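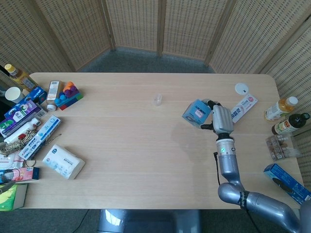

Why does the reach truck drop to creep speed in aisle 17 with nothing on the forks?

The floor magnet at the aisle mouth tells the truck it has entered a slow zone, and the one at the far end, which should cancel it, is missing. Reset by driving over any exit magnet, such as the one by the charging bay.

Ticket 551, Montoya warehouse
Truck: Grallen reach truck, hours meter 1020
Opened: April 3, 2025
Priority: low (dispatch), "extremely high" (night shift)

Reported: truck crawls after leaving the aisle. Operator turned it off and on again. Truck came back on and crawled.

Checked battery, fine. Checked mast height switch, fine, and cleaner than the rest of the truck. Swapped the speed sensor for the spare from Inau. No change, so we now own a used spare.

Called Jasura support. They asked if we had turned it off and on again.

Pulled the event log. Slow zone entered, never exited, every time in the same aisle. Walked it with a flashlight and found a neat round hole in the floor where the exit magnet used to be. The floor was resealed in March. Draw your own conclusions, I have drawn mine.

New magnet ordered. Truck limit set back to normal, load tested at 1000 kg, no fault. Until the magnet is in, leave by the end you came in.

Status: waiting on parts. Sensor invoice forwarded to the floor people, no reply yet.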